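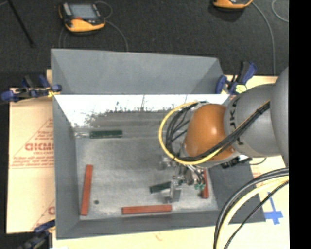
The orange arm down in the metal bin, with the green-handled tools and the three bars.

So I finally went to the open day at Tusason! They do automation out in one of those long low units past the rail yard, and every January they let the neighbors, customers and random nosy people like me in for an afternoon. My cousin had two passes from work and didn't want hers, so off I went with a notebook and shoes I don't mind getting dirty.

I got there a bit before two, which was a mistake, as the coffee line was already out the door. I skipped it and went straight to the back hall, where the bin picking was going on. If you don't know the term, it's a robot taking loose things out of a container, which sounds like the easiest job in the world until you think about how you do it yourself (you look, you poke, you change your mind). I've wanted to see one up close for years.

I loved how homemade the table part looked. The arm itself is all glossy orange and gray, very smart, and then the bin is held in place with plain old clamps, on boards with big red lettering on the paper, and there's a little cross of blue tape stuck down by one corner. My dad's garage has the same look! And the cables, oh my. Black ones in a knot, and one big yellow loop hanging off the side like somebody's garden hose.

Zane Liepiņa was running the demos, and she was great with questions, even the silly ones. I asked why they use hand tools, and she said a handle and a thin shaft are about as awkward a pair as you can ask a gripper to deal with, so if it can manage those it can manage most of what customers send over. She also said the bars teach you more about edges and corners, because anything lying close to a wall leaves the fingers very little room. I wrote that down and underlined it.

According to the sheet on the wall they had logged 2,799 picks on this setup, 861 of them with tools. I would have guessed a lot fewer. A man next to me who said he was from Daltix wanted to know about cycle times, and they went off into a conversation I couldn't follow at all, so I just watched the gripper and ate a mint.

Other bits: Goltix had a stand near the entrance with pens (I took two), and the talk upstairs ran 28 minutes and could have used a few more pictures. The parking is terrible. Go around to the Zariņš side, where there's a gravel lot, and walk back along the fence.

I've already asked my cousin for her pass next year, and she says I can have it if I bring her a pen.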